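November 18, 2020

Bench was cold this morning but the 2 m noise floor was the lowest I've had since August, so I left the soldering for later and went straight to the digital voice receiver. Very glad I did!

Picked up where the last entry stopped. The Setura board was decoding strong signals fine and falling to pieces on weak ones, and I'd been blaming the discriminator tap. Wrong. I put the scope on the audio going into the slicer and the eye was wide open, all four levels clean, but the whole pattern sat a bit low. DC offset. The slicer thresholds were fixed in the old code, so any radio that came in slightly off frequency pushed the outer symbols into the wrong bin.

Rewrote the threshold part so it tracks the sync word. It looks at the known outer symbols, takes the high and low averages, sets the middle from those, and holds until the next sync. Maybe thirty lines. I was grinning the whole time, it's such a nice little fix.

Test setup, so I can repeat it:

- Condori signal generator into the step attenuator, then into the receiver
- Guko handheld on low power into the dummy load for the live voice check
- same recorded frames as last time, 1,020 of them, played in a loop
- attenuator stepped down until sync drops

Old code, at the setting where things get ugly: 23 frames lost. New code, same setting, same cable: 5. I ran it again with the receiver retuned slightly high on purpose and it still came out at 5. Wow.

Dymphna Gilmartin stopped by and listened on headphones while I walked the attenuator down. She has a much better ear for this than I do and caught a short burble at the start of each over, which I'd gone deaf to. I think that's the tracker starting from zero on the first sync. It should start from the last good value if there is one (kept for up to 23 seconds, say, then thrown away). Written on the whiteboard so I don't forget.

She also asked about multipath, and fair enough, I have nothing for it yet. A steady offset is the easy case. When the path is fluttering, the levels move inside a frame and a tracker that only updates on sync is going to be late. Two ideas:

1. Let the outer thresholds drift slowly during the frame, using symbols we're confident about.
2. Combine 2 antennas. More hardware, more fun, but not this month.

I want to try the first one with the Tekix channel simulator if I can get the thing to talk over serial again. It answered once last week and then sulked.
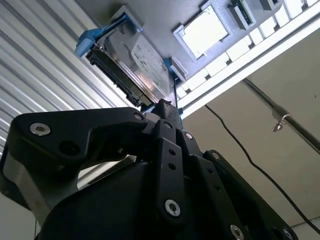
Other bits from the afternoon: swapped the SMA lead on the attenuator, the old one changed level when I touched it. Regulator on the Setura board runs warm to the finger, so check the input voltage before blaming the part. New firmware is saved under the threshold branch, old one kept next to it in case anyone wants to compare.

Still to do: hold value across overs, log the offset per frame so we can plot it, find the missing BNC tee. If anyone has borrowed the tee, please put it back in the blue drawer.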